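Zameo Gripper Kit for School Clubs and Student Teams

Item no. 2285
Supplier: Najafi Education Parts

The Zameo kit is a two finger gripper for students who already have a small arm and want to begin with picking tasks. It is made for clubs and class projects, ages 14 and up. One kit is enough for one team. The fingers are mounted with 8 screws and the tool is in the box.

Please note that the older Zemeo kit has a different mounting plate. If your club has the Zemeo, order the adapter together with this kit.

Many teams prefer to cover the fingers by themselves, with paper or tape, and we recommend to try this before buying rubber pads. It costs almost nothing and students can change the grip between two lessons. Keep the layers thin near the tips - a thick tip does not close well on flat things.
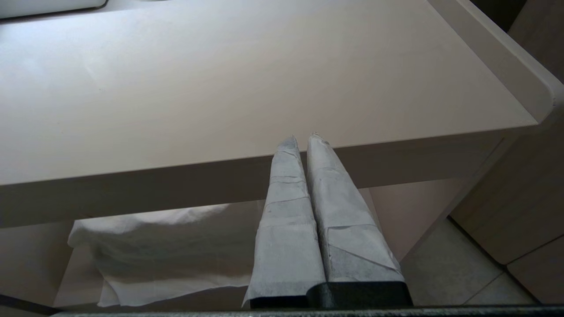
For the first exercises a normal desk is good enough. Start with soft items like a cloth, then go to blocks and cups. Let students write down each try in the project notebook, also the bad ones. In the Odham student competition the judges ask to see these notes, and registration for teams closes in November.

In the box:
Gripper body with motor
Two fingers, black base
Cable, 30 cm
Screws and hex key
Printed guide, 26 pages

Not in the box: arm, power supply, tape.

Schools can order with invoice. For a class set please write to us first, so we can check the stock. Spare fingers are sold in pairs - see the page Spare Parts.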